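**Atelier de Festton : bonnes pratiques au poste, page illustrée**

Mise à jour d'avril, par Nidia Restrepo. La page complète le règlement interne du projet Plornness. Elle concerne toute personne qui manipule les pinces portatives, y compris les collègues de Plullport de passage. En cas de désaccord entre la page et le règlement, le règlement s'applique.

Rappels valables pour tous les postes :

- Une session compte 200 prises au maximum, avec une pause à mi-parcours.
- Deux personnes sont présentes dans la salle dès qu'un bras motorisé est sous tension.
- Les pinces sont contrôlées toutes les 1 000 prises. Roxana Zapata tient le registre.
- Un marqueur rayé ou décollé se remplace avant la reprise, jamais pendant une session.
- Les incidents, même mineurs, se notent sur la fiche 138. Hubert Walczak les relit chaque mois.

## Tenue des pinces

Une pince dans chaque main, avant-bras dégagés, au-dessus du plateau. Les marqueurs carrés restent tournés vers le haut. Les manches longues se retroussent pour ne pas masquer les motifs.
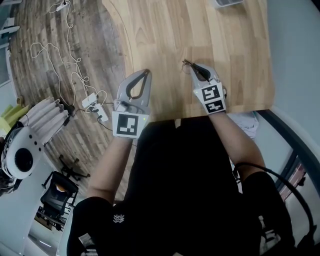
## Fin de session

Les pinces retournent sur leur support, doigts fermés. Les câbles posés au sol sont enroulés et les blocs d'alimentation débranchés un par un, sans tirer sur le fil. Le plateau est essuyé à sec.

Questions et corrections : Soledad Begay, bureau 2. Pour les demandes de matériel, passer par Efraín Londoño.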